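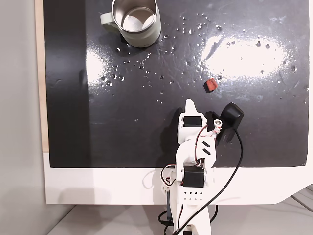 I have owned a black table for five months and I would like to speak to whoever sold me on the idea. I believe it was me. I had a mood board and everything.

The pitch was that black hides dirt. It does hide coffee, which I will grant. It does not hide crumbs, sugar, dust, the print of a forearm, or water, and water is what happens at my house. A drop of plain water, the least offensive substance in the kitchen, will sit on a glossy black surface and gleam at you like a dropped earring. If you leave it alone it goes away and leaves a little gray ring behind, so that you can remember it.

My old table was oak, or something that had met oak once, and it had absorbed eleven years of spills without comment. I gave it to Jade Bramwell, who put it in her garage and keeps paint on it. She says it's a wonderful table. I have asked her to stop saying that.

So, the covering. After the first month I bought a glossy black sheet from Ketow to go over the top, on the theory that I could wipe the sheet and spare the table. What I have now is a second thing to wipe. It went on with a few wrinkles that the instructions said would "relax." I have checked on them most Saturdays. They are not relaxing. I understand, I'm not relaxed either.

Then there's the mug. I've been drinking out of glass and china my whole life and breaking both, so this spring I switched to a green one with a steel inside. Pale green, the color of a dentist's office in a good neighborhood. I like it more than I expected to like a mug. Steel does strange things with light, though, and on a bright morning you can look down into an empty one and see a bright little coin shining at the bottom.
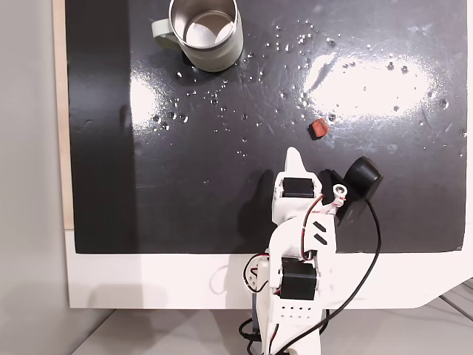

Photo: mine, from the kitchen end of the house

Look in the bottom of the mug and you'll see white grains. I am not going to swear to you whether that's sugar or salt. I keep both in matching Trenon jars (mood board again) and the labels came off in the wash. The way to find out is to taste it, and I've been wrong in the same direction enough times that I now let guests go first.

The water is a longer story. Droplets from the mug clear across to the right, and every one of them lit up like a runway. I've tried the following on the black surface, in order of expense.

An old T-shirt. Moves the water from one place to another place. Leaves lint, which shows up beautifully.

Paper towels. Fine for the water, but you get streaks, and then you're wiping the streaks.

A microfiber cloth from Abreu, pack of 8, of which I can currently find two. Best of the lot if it's dry and you fold it flat and don't press. Press and you get scuffs. I have some scuffs.

Dušan Zeman's method. Dušan is married to my cousin and cleans car windows for pleasure. He told me to use one damp cloth and one dry cloth and follow the first with the second in straight lines, same direction, no circles. I did it in circles for a week out of spite and then did it his way, and his way is better. Please don't tell him. He's coming at Thanksgiving.

As for the little red block to the right of the mug, I've grown fond of it. It's the only thing on there that doesn't show water spots, and a bit of red does a lot for a black surface. My mother thinks I should put a bowl of lemons out instead. I had lemons. They left rings.

I've priced a new tabletop, by the way. The Ulcombe place does one in a pale speckle that looks like it's already dirty, and that strikes me as the most sensible idea anyone has had about furniture. It's $2,217 before delivery, and delivery is another $125. So I'll be keeping the black one, and the cloths – both of them – are on the hook by the sink.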